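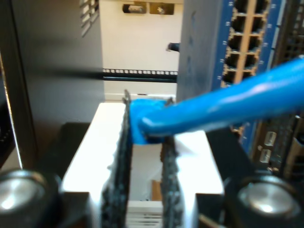
Rami Haddadin

Notes on cables around the house, mostly for my sister who just moved and has a box of them she wont open. Wrote this in one go so bear with me.

**Sorting the box**

Tip it all out on a bed. Not the floor – you'll kneel on a plug. Pull out anything with a cracked jacket or bare copper and get rid of it. Don't tape it. Electronics recycling, not the kitchen trash.

Then piles by type. Power, USB, network, TV stuff, mystery. Mystery pile gets a bag with a date on it. Mine says December. If it's still shut a year later, out.

**Coiling**

- Loose loops, as big as a dinner plate. Never around your elbow.
- Flip every other loop under so it doesn't twist up.
- Velcro ties. Bread clips work for thin phone cords.
- Rubber bands go sticky after a summer in the garage. Ask me how I know.

I bought a roll of velcro, 500 ties, years ago. Still going.

**Labels**

Both ends! Everyone does one end. Masking tape folded over like a flag, pen on both sides. Write what it goes to, not what it is. "Printer" is useful, "USB" isn't.

Freezer tape holds up better than masking tape behind the fridge or anywhere near the stove. Catríona uses nail polish dots instead, one color per room. Works fine untill you run out of colors.

**Network cables**

Hold them by the plug end, never yank the cord. Little plastic clip faces the clip notch in the port. If it won't go, stop and look at it – wrong way around nine times out of ten. You want a click. No click, push again.

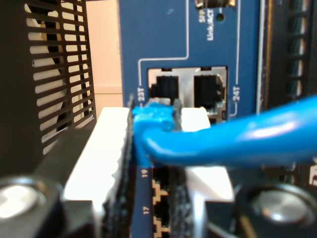
*Blue cable at port 23T, 24T free next to it.*

Snapped clip? The cable will work for a week and then drop out whenever someone vacuums. Replace it.

Don't run them under a rug people walk on. Along the baseboard, flat clips every foot or so, and leave a bit of slack at each end for when you move the desk.

**Behind the TV**

Take a photo before you unplug anything. Then unplug, dust, wipe the shelf with a barely damp cloth, let it dry, plug back in from the photo. Dust in a power strip is bad news, vacuum around it with the soft brush, strip unplugged first.

Shoebox with a notch cut in each end hides the slack nicely. Not the power strip though, that needs air.

**Storing what's left**

Toilet paper tubes standing up in a shallow box, one cord per tube. Looks silly, works great. Or a hanging shoe organizer inside the closet door if you have the space.

Keep one spare of each kind. One. Give the rest away.

Next time the junk drawer – batteries, keys, that whole mess.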